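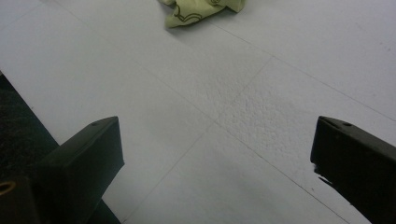

A broad, pale surface.

Why do big things have gaps in them?

Look at a sidewalk and you will find lines running across it. Look at a long bridge and you may find a metal strip with teeth like a comb. People put these lines and gaps there on purpose.

Getting bigger in the heat

Most solid things grow a tiny bit when they warm up and shrink again when they cool down. Everything is made of very small particles that are always jiggling. When something gets warmer, its particles jiggle more and take up more space.

You can't see a spoon grow in hot soup. The change is much too small. But a long object has more material to stretch, so the change adds up. The steel footbridge at Larkard is 330 feet long. Between a freezing day in February and the hottest day of summer, it grows by more than 2 inches. A gap at one end gives it room to move. 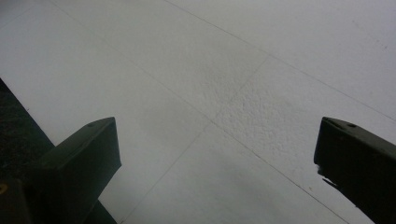
Thin gray lines mark where large panels meet.

What happens without a gap?

If a slab of concrete has no room to grow, it pushes against the slab next to it. Sometimes both of them lift up in the middle. Engineers call this buckling.

Concrete also shrinks a little as it dries and hardens, and that can make it crack. Builders cut shallow grooves in a new sidewalk so that the cracks form along the grooves – in neat, straight lines.

Try it yourself

Ask an adult to help you with a tight metal jar lid. Hold the lid under warm water for 20 seconds, dry it, and twist. Metal grows more than glass does, so the lid gets slightly looser.

Words to know

Expand: to get bigger
Contract: to get smaller
Joint: a place where two parts meet

Written by Toshiko Yagi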